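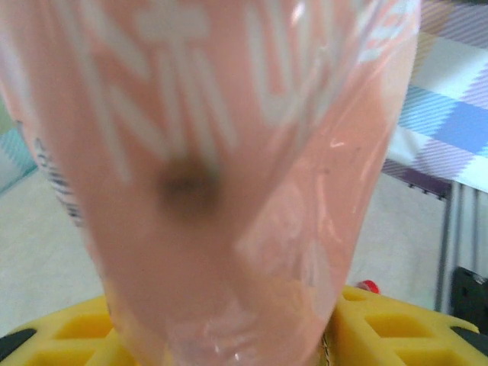 Pre-run checklist, wrist perception and grasp control
Cell: Kulus, plaid enclosure
Software: Grestesis planner, Nassar grasp classifier
Inspected by: Wajid Magsi. Reviewed by: Shabnam Khokhar
Date: 17th April

1. E-stop cuts motion with planner running
Pass. Planner node has to be restarted by hand afterward. Known.

2. Joint and workspace limits loaded from file, not defaults
Pass. Limits file matches the copy on the Samgate server.

3. Wrist stream timestamps in sync with joint states
Pass. Worst offset 12 ms over the test log.

4. Wrist exposure locked
FAIL. Auto exposure came back on after the driver update. Glare on glossy film shifts the segmentation mask between frames. Lock it in the launch file and retest.

5. Finger mask up to date
Pass with comment. Mask covers the yellow lattice but leaks through the openings, so background pixels get labeled as finger. SK: fill the openings in the mask for now.

6. Classifier on translucent items
Open. Clear and tinted plastic still scores low when the background is patterned. Threshold stays at 70. Do not lower it to get a run through.

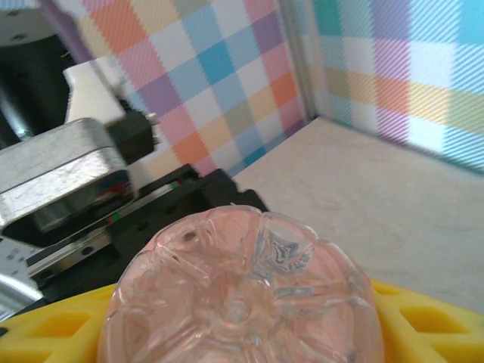
Item 6: pink translucent plastic between the fingers, molded face toward the wrist view.

7. Grip force ceiling enforced in controller
Pass. Commanded 99 percent, controller clipped to 48 as configured. Clip event is written to the log.

8. Collision model includes rail, carriage and motor housing
Pass with comment. Wires along the rail are not modeled. WM: add a padded box on that side.

9. Enclosure walls in planning scene
Pass. Corner seam used as the reference for alignment.

10. Lost-object behavior
Pass. With the detection topic stopped, the arm holds position and raises a fault. It does not retry on its own.

11. Logging and disk space
Pass. Old December logs moved off the controller.

Result: cleared for reduced speed only. Items 4 and 6 to be rechecked before full speed is enabled.

SK: agree. Attach the exposure settings to the retest record.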